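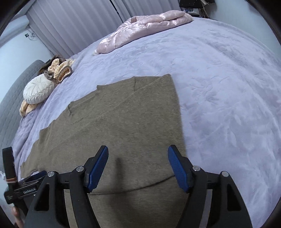
Suvley Broadcasting - Drama Press Team

Search news, programmes and people Go

Borghild Lundgren on leaving Hovland after 21 years

By Yufang Jiang

Borghild Lundgren finished her last day on Hovland in September and went straight home to bed. There was a party, which she had asked to be moved to the evening before so that she could leave without making a speech.

"I'd done the speech by then," she says. "Everyone had cried and eaten too much. On the last day I did two scenes in the chemist's, handed back my keys and got the early train."

She has played Maud Tarrant for 21 years, from the first series, when Maud came to the town to sell her late father's boatyard and stayed. Viewers have seen her lose the yard, buy it back, marry the harbour master, bury him and stand for the council. She will be seen for the last time this winter. Lundgren won't say how Maud goes, apart from confirming that the character is alive at the end of the episode.

"I asked for that. They could have dropped a crane on me, and I think one of the drafts did. I said I'd like her to be able to walk off. The writers were very decent about it."

The decision to leave was hers. She told the producers at Cekska the spring before last, over a sandwich in the car park, and they asked her to stay long enough to finish the boatyard fire story. She agreed to another 3 months, and it ended up being most of a year. She doesn't seem to mind. The fire episodes were the ones where she was given the most to do, including a long scene in the burnt office which was filmed in one go.

"We rehearsed it like a play. There was no music on it in the end, and I was glad of that. I've always thought there was too much music on Hovland. You can print that, I've told them often enough."

Lundgren was 34 when she got the part and had been working mostly in theatre. She had done a few days on a hospital drama as a woman with a broken wrist, and an advert for soup. Her agent sent her for a different role, the vicar's wife, and she was asked to stay behind and read Maud as well.

"The vicar's wife had better lines. She was gone by the second series, so I suppose I was lucky. I was cross about it then."
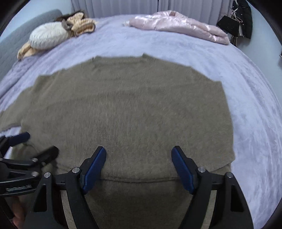
The early episodes were made very quickly. The cast learned lines in the minibus on the way to the harbour and the tide decided what could be filmed. If a boat was meant to be afloat and the water had gone out, they did an indoor scene instead, and it was up to the actors to have it ready. Lundgren says this was where she learned to do the job.

"In the theatre I'd had five or six weeks to get something right. At Hovland somebody knocked on the door and said, we're doing the kitchen now, and you did the kitchen. You'd walk out not knowing if it was any good. Then it went out on television and your mother rang."

Her mother, who had no interest in the programme before her daughter joined it, became its sternest viewer. She telephoned after every episode. Her complaints were mainly about Maud's manners, and she never accepted that her daughter didn't write the words.

I ask whether she ever had a say in what happened to Maud. She thinks for a while. There was an affair in the ninth series that she argued against, and lost. There was a long quarrel with a sister that had been due to end in forgiveness, and she asked if the two women could simply stop speaking. That one she won.

"People do stop speaking. It goes on for years and they still nod at each other in the Co-op. We got more letters about that than about the wedding, a lot of them from people who hadn't talked to a brother or sister since some funeral."

She answered all of them, by hand. One month there were 200. She got through them in the long gaps between scenes, and a few of the people who wrote are still in touch.

Being recognised has been, in her words, "fine, mostly". She lives a good distance from where the programme is made, and her neighbours lost interest years ago. On holiday it is different. She was once asked to settle an argument about mooring fees by a couple who were convinced she knew the law on it. She has also been told off in a supermarket for something Maud did to a pensioner.

The money was steady, and she is frank about how much that mattered. Her first two children were small when she started and the third was born during the fourth series. Maud was sent to Canada for the length of her maternity leave and came back, without comment, with a different haircut.

"I know actors who are far better than me and have had to give it up. I had a wage. I could tell the bank what I'd be earning next year. So I'm not going to sit here and say I was trapped, I never felt that. I got to a point where I could read a new script and know how I'd say every line of it before I turned over. I thought, well, somebody else should have the dressing room."

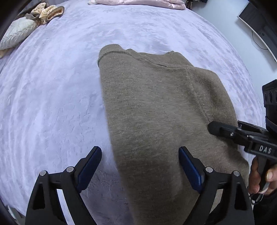 She has had offers of other television work and has said no to all of them for now. In the new year she goes into rehearsal for Wirkeck, a new play with a cast of four, set over one night in a railway hotel. She plays the owner. It is her first stage part in 18 years and she has been learning it since the summer, a few pages every morning before anybody else is up.

"It's an awful lot of words. On Hovland I could forget a scene the minute it was done, and I did, I've forgotten most of them. People quote things at me and I've no idea. Now I've got to keep the whole lot in my head and do it again the next night."

Is she nervous? "Yes. I was sick before every first night when I was young and I expect I'll be sick before this one. My husband has been told."

The play opens for a short run and may tour after that, depending on sales. She would like it to. She misses small theatres and the kind of digs where the landlady leaves a plate out, though she suspects those have gone.

Cekska has left the door open for Maud, as it does with anyone who isn't dead, and I ask if she would go back. She says she'd consider an episode, for a funeral or something like it, if the script was good. She wouldn't want to do a whole series. She has kept in touch with most of the cast and still gets the call sheets by email, as she was never taken off the list.

"I look at them over breakfast. Six o'clock start, harbour wall, rain expected. And then I have another piece of toast."

She took one thing from the set with her permission slip signed, the brass bell from the boatyard office. It isn't brass, she found when she got it home, and it doesn't ring very well. It is on the windowsill in the downstairs loo.

The new series of Hovland begins this winter. Borghild Lundgren's final episode is the fifth.

Filed under: Drama, Interviews, Hovland, Cast news

Contact the Drama Press Team on extension 3210 | Copyright Suvley Broadcasting | Back to top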